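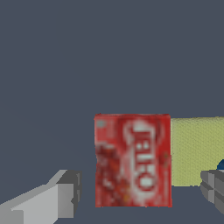 Slice counter walk-through, Karkia Pizza, Trultmont
September 10, 2021 -- M. Ezzat

1. Hand sink: soap ok, towels out. Refill before lunch.
2. Walk-in: fine. Sauce tubs not labeled, again.

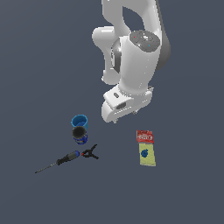 Told the morning crew twice. Date goes on the lid, not the shelf.

3. Deck oven: door hinge loose, left side. Needs a call this week -- dont wait for November.
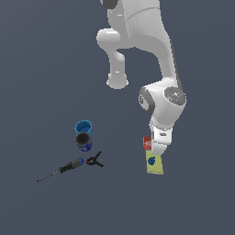
4. Slice case: pies sitting up to 20 min, ok. Glass greasy.
5. Floor by register: mat curling, trip hazzard. Replace.
6. Extinguisher: tag current, 3 boxes stacked in front. Moved them.

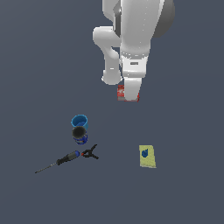 White arm against gray.

Recheck items 2, 3, 5.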